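4. Recording demos with the handheld grippers

Applies to Luvico recorder 5.2 and up. Older builds have the sync page in a different menu, see the upgrade notes first.

4.1 Before you start

You need the tracking service running, both grippers paired, and at least 40 GB free on the recording drive. Recorder won't warn you until it's nearly full. Check it yourself.

Start order matters:

1. Tracking service first. Wait for READY in the log.
2. Left gripper, then right. Same order every time or the IDs swap.
3. Recorder last.

If IDs swapped anyway: stop the recorder, hit Reassign on the Devices page, start again. Don't try to fix it in the files afterward. We have a script for it and it's slow and it misses the jaw channel.

4.2 Calibrating jaw width

Each gripper sends a raw jaw value. The planner wants millimeters. Calibration does the mapping, one file per gripper.

1. Open Devices > Left > Jaw.
2. Close the jaws fully, no squeezing. Press Set Zero.
3. Open to the stop. Press Set Max.
4. Put the gauge block between the fingers and press Check. Reading should be inside the green band.
5. Same again for Right.
6. Save. The page does not save on exit.

Note: recalibrate after changing finger pads. Also after any crash where the log says "jaw file locked", it sometimes writes an empty file and then every width comes out as 0.

4.3 Setting up the task

1. Make a new task on the Tasks page. Short name, no spaces, lowercase.
2. Pick the workspace preset. Vasberg is the normal table preset. Siregar is for the tall bench, different head camera crop.
3. Set episode limit to 52 seconds for box tasks. Longer ones get dropped by the trainer anyway.
4. Type the instruction line. Plain words, what both hands do. "Hold the box and open the latch" is fine. "Box task 3" is not.
5. Put the object in the middle of the table, latch side toward you. Clear plastic is hard on the segmentation so turn on Low Contrast Objects under Perception.
6. Bring both grippers in over the table and look at the head view in the preview pane. You want the object plus the two grippers in view. The left one in the picture is already up near the front corner of the tray.

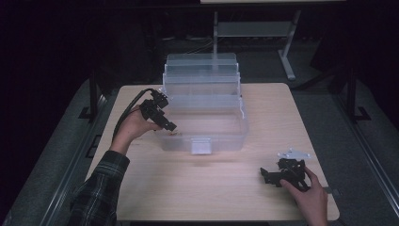 7. Watch the tracking bars for both grippers for a few seconds while you move them slowly. Both should stay green. Yellow when you tilt is OK, red is not.
8. Press Arm. The recorder holds until both grippers are still, then beeps.

Caution: cable slack. Leave enough to reach the far side of the table. A tight cable drags on the wrist and the policy learns the drag.

4.4 Recording

1. Wait for the second beep. Anything before it gets trimmed.
2. Do the task at normal speed. No pauses to think, practice first with the recorder disarmed.
3. Finish with both jaws open and hands pulled back, hold still. Recorder closes the episode by itself.
4. Mark it Good, Bad or Unsure. Unsure goes to the review queue.

Do 9 good episodes, then move the object a bit and turn it a bit. Repeat.

4.5 Export and check

Run export from the Tasks page or with hamuson-export on the command line, same result. Open the replay of the first and last episode before you delete anything. Things to look for:

- jaw width flat the whole way thru = calibration file missing
- left and right mirrored = ID swap, see 4.1
- hand pose jumps when the gripper goes behind the object = tracking loss, mark it Bad
- action and video out of step by more than 5 frames = re-run sync, then export again

Caution: export overwrites the old folder with teh same task name. No prompt. Rename first if you want to keep it.

Next: section 5, loading the set into the planner.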